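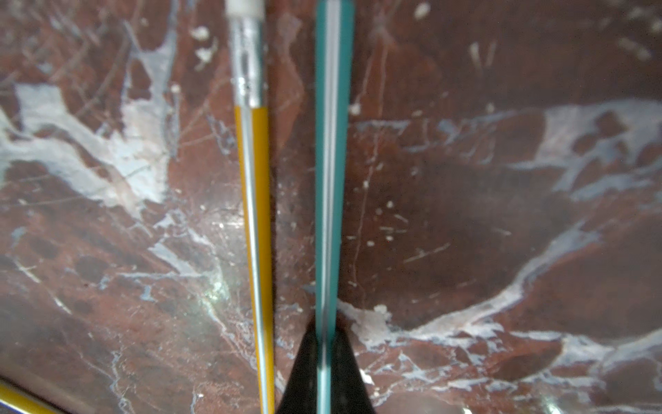
Vue caméra poignet : la tige verte entre les doigts, un crayon jaune à gauche.

1/ Cellule Zallitz, poste de tri de petits objets. On a repris le réglage de la pince vendredi, je note ce qu'on a changé.

2/ Symptôme : les objets minces pivotaient à la fermeture. Pas à chaque prise, mais assez pour fausser la dépose.

3/ Première piste, la caméra. Sewwandi Bandara a refait l'étalonnage avec la mire. Écart négligeable, on a remis les anciennes valeurs.

4/ Deuxième piste, les doigts. Le gauche touchait avant le droit. Vis de fixation desserrée côté gauche. Démontage, nettoyage des portées, remontage au frein-filet faible.

5/ Ensuite, l'effort de serrage. Il était resté sur le profil des pièces épaisses. Baissé de 4 crans, vitesse d'approche réduite sur la fin de course.

6/ Le plan de travail en marbre brille par endroits. J'ai baissé l'exposition et tourné la lampe, la détection des contours est plus stable.

7/ Essai : 308 prises, 27 reprises, presque toutes sur les crayons. Efren Magbanua pense à l'usure des patins. On les change la semaine prochaine.

8/ Entretien à partir de maintenant : contrôle du serrage des vis chaque vendredi, chiffon sec sur l'objectif à chaque prise de poste. La fiche est dans le classeur de la cellule.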